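# スカークブリッジ市民会館、編みパンと丸パンの講習・展示会を開催

2021年5月8日 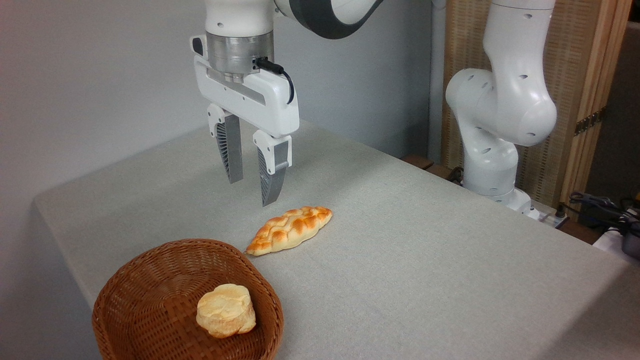
スカークブリッジ市民会館は、地域の食文化を紹介する春季事業の一環として、家庭で焼くパンをテーマとした講習・展示会を同館二階の調理室および隣接する展示室で開催した。主催は同会館、協力は製粉会社のブレケント製粉と、食卓用品を扱うハロネン商会である。定員は30名で、申込みは受付開始から2日で定員に達した。

今回の主題は「編む、盛る、分ける」とされた。生地を編んで成形する大型のパンと、一人分ずつ焼く小さな丸パンを取り上げ、それぞれの成形、焼成、盛り付けを一日の課程で学ぶ内容である。同会館ではこれまで菓子の講座を中心に調理室の事業を組んできたが、利用者への意見募集で食事用のパンを望む声が多く寄せられたことから、本年度の計画に新たに加えられた。

講師を務めたのは、製パン指導者のヘルミーネ・ランツ氏である。ランツ氏は午前の部で編みパンの成形を実演した。両端を細く、中央をふくらませた形に整えるには、生地のひもを延ばす段階で太さに差をつけておく必要がある。受講者は台に打ち粉をごく薄く振り、同じ重さに分けた生地を3本のひもに延ばしたうえで、中央から両端へ向かって編み進める方法を練習した。

ランツ氏は講義の中で次のように述べた。「編み目をきつく締めると、焼いている間に生地の逃げ場がなくなり、表面が裂けやすくなります。初めての方ほど力が入りますので、少し緩いと感じるくらいで手を止めてください。端の始末は、指でつまんで下に折り込むだけで十分です」

表面のつや出しについても説明があった。溶き卵は漉してから用い、最終発酵の前と窯に入れる直前の二度に分けて塗る。編み目の谷に卵液がたまると焼き色にむらが生じるため、刷毛の先を軽く絞ってから使うよう指導が行われた。焼き上がりの色は山の部分と縁とで濃さが異なるのが通例で、受講者からは、縁が先に色づいた場合の対処について質問が出た。ランツ氏は、天板の向きを途中で変えること、色づきが早い場合には上に紙をかぶせることを挙げた。

午後の部では丸パンを扱った。生地を何度か折りたたんで層を作り、型を使わずに焼くもので、上面に自然なひびが入る。練りすぎると層が失われることから、材料を合わせた後は手を触れる回数を抑えることが要点とされた。焼き色は編みパンより淡く仕上げ、縁に軽く色がついたところで取り出す。受講者は班ごとに焼き時間を変え、中の状態を比べた。

盛り付けの時間には、ハロネン商会の担当者が籠の選び方を解説した。縁の浅い丸籠は丸パンを盛るのに適し、長さのある編みパンは籠に入れず、食卓に直接、または板や布の上に置くと形が映えるという。編みパンを卓上に斜めに据え、手前に籠を添える配置も紹介された。編み籠の手入れについては、使用後にパンくずを乾いた刷毛で払い、湿気がこもらない棚で保管すること、汚れた場合も水に長く浸さないことが案内された。

展示室では、同会館が所蔵する料理書の複製と、近隣の家庭から提供されたパンの作り方の控えが公開された。控えには、生地の配合のほか、祝いの席で編みパンを切り分ける順序や、翌日に残った分の食べ方を記したものも含まれる。展示室の入場は無料で、会期中の来場者は1379名となった。

会場の運営にあたっては、調理台ごとの人数を制限し、講師の手元を少人数ずつ見学する方式が採られた。試食は行わず、受講者が焼いたパンは個別に包装して各自が持ち帰った。アレルギーに関する表示は、講習で使用した材料のすべてについて入口に掲示された。

同会館事業課は「成形の細かな部分まで質問が及び、予定した時間を延長する班もあった。作り方の控えを持参された方もおり、今後の資料整理にも生かしたい」としている。提供を受けた控えは、提供者の了承を得たものから順次目録に加え、図書室で閲覧できるようにする予定である。

次回の講習は5月中に、ブレケント製粉のブッルム工場に併設された研修室で行われる。内容は粉の種類による生地の違いを中心とし、今回受講できなかった申込者に優先して案内が送られる。受講には材料費が必要となる。持ち物は前掛け、手拭き用の布、筆記用具で、籠や器の持参は任意である。

申込みおよび問い合わせは、スカークブリッジ市民会館一階の窓口で受け付けている。配布資料の残部は、同じ窓口で希望者に配布する。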